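Reading time: 3 min

Wanted: someone to help me sort, pack and clear a house full of kitchen things

Hi! I'm Hadi Hattar, and I run Hattar House Sorting out of Otdale. It's a small outfit (me, a van, and whoever I can talk into coming along) and I'm looking for one part-time helper to start in April. If you like putting things in order and you don't mind spending a morning with somebody else's mixing bowls, please keep reading.

The work goes like this. A family is moving, or downsizing, or has just run out of cupboard, and they call me. We go in, pull everything out onto whatever table there is, put like with like, and decide with the family what stays, what gets packed and what goes to the resale shop in Rarkness. Lots of it is steel. I love steel bowls, they stack, they don't chip, and they last forever if you keep the rims from getting bent.
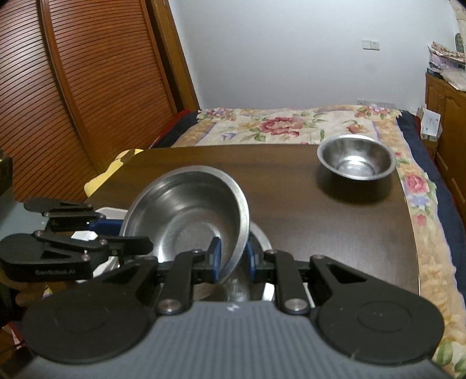 Steel bowls on the brown table, bedroom sorting station.

Yes, bedroom! Kitchens are usually too full to work in, so we take over the nearest room with a table and a bit of floor. You'll get used to walking sideways past a bed with your arms full. I ask that nothing goes on the bedspread unless it's clean and soft, and that includes your lunch.

Trays are where I'm fussy. Printed ones scratch if you slide them against each other, so every tray gets a sheet of paper between it and the next, printed side up, biggest at the bottom. People are very attached to their trays. I once spent a whole afternoon in Prenix looking for one with a chip in the corner that had been somebody's breakfast tray for years, and we found it inside a suitcase.

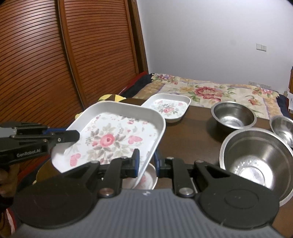 You don't need experience. I'd much rather have somebody patient who asks before throwing a thing out (always ask!) than somebody fast. You should be okay on your feet for a few hours and able to carry a packed box down a flight of stairs. A driver's license would be great but it isn't a deal breaker.

Pay is $16 an hour, paid every Friday, and travel from Otdale counts as work time. Most jobs run from nine until two, two or three days a week. I bring boxes, paper, tape, markers and a ridiculous amount of coffee. 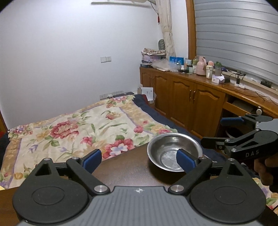

One more thing about the way I work. Big round basins get packed last, with dish towels and other soft stuff inside, so please don't seal one up empty on me. And write on the side of the box, never the top! Once they're stacked in the van I can't read the tops, and I've unpacked the wrong box in front of a client more than once.

If this sounds like you, drop a note through the door at 272 Rarkness Road, Otdale, or stop by any weekday after three. Tell me a little about yourself, which days you're free, and what's in your own messiest cupboard. We'll have a chat, and if we get along you can come out on a paid trial morning.

Hadi

16 shares · 2 comments

Get new Otdale job listings in your inbox. Sign up for our weekly newsletter.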